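# How Do You Teach a Robot to Tidy a Table?

My little cousin asked me what I do all day, and when I said "I teach robots to pick things up," she said, "Don't they already know how?"

Nope! A robot arm fresh out of its crate doesn't know anything about picking things up. It has motors and joints and a pair of metal or plastic fingers, and it will sit there forever unless something tells it how to move. So my job is to give it examples. Lots and lots of examples.

Think about how you learned to tie your shoes. Maybe a grown-up read you a list of steps, but I bet what really helped was somebody holding your hands and doing it with you, over and over, until your fingers got it. We do almost the same thing with robots.

## Being the robot's hands

At our lab we have two robot arms that share one table. We call them Rosa and Bellamy. (Rosa was named by my friend Ritu Grewal, and Bellamy was named after her cat.) When I want to show Rosa how to pick something up, I sit down and hold a set of handles. If I move my hand left, Rosa moves left. If I squeeze, her fingers squeeze. It's a bit like a video game, except that if you mess up, a cup falls on the floor.

While I'm moving, a computer is saving everything: what the camera sees, how much each joint is bent, and how wide the fingers are open. One try from start to finish is called an **episode**, just like on TV, only a lot shorter. Most of mine last 12 seconds.

Then I put everything back on the table and do another one.

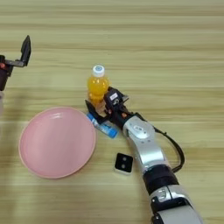 *A gripper with its jaws on either side of a bottle. Can you find the second gripper?*

Bottles are tricky, by the way! Squeeze up near the top and they tip over. Come in too fast and you bump them. When I was new I knocked over so many that Nahom Gebru, who sits next to me, started making a bowling noise every time. Now I go slow and get one finger on each side before I squeeze at all.

## Why so many?

Here's a puzzle for you. Say I showed a robot one single episode, with a bottle right in the middle of the table. What would it learn?

It might learn "go to the middle of the table and squeeze." Move the bottle over by the width of your hand and the robot would grab a big handful of air. Oops.

So we mix it up. We move the bottle. We swap it for a different one. We put a plate next to it, or some small things that get in the way. We open the blinds, we close the blinds. In April we made 362 episodes just for bottles, and my shoulders were sore for a week.

After all that, the computer looks through every episode, again and again, and makes its own guesses about how to move. Each time a guess is far from what I did, it changes itself a tiny bit and guesses again. This part is called **training**. It runs all night while I'm at home eating noodles.

## Do mistakes count?

Some do. If I drop something and then pick it up again, we often keep that episode, so the robot gets to see how to fix a problem. But if I sneeze and send the arm off in a silly direction, I press a red button and that one goes in the trash. Liliana Melis checks all our episodes afterward and she is very strict about sneezes.

## Try it at home

You need a friend, a scarf, and a cup that won't break.

1. Your friend is the robot. Tie the scarf over their eyes.
2. Put the cup on a table in front of them.
3. Hold your friend's wrist and gently guide their hand to the cup. Let them grab it. Do this five times with the cup in the same spot.
4. Now move the cup a little, let go of their wrist, and ask them to find it on the first try.

Did they reach for the old spot? Robots do that too. Go back and practice with the cup in lots of different places, and this time leave the scarf off so your "robot" can look. See how much easier it gets when they have eyes *and* plenty of examples.

If you try it, tell me how many times it took! My cousin needed 32, but she was giggling for most of them.

*Evie Hollis*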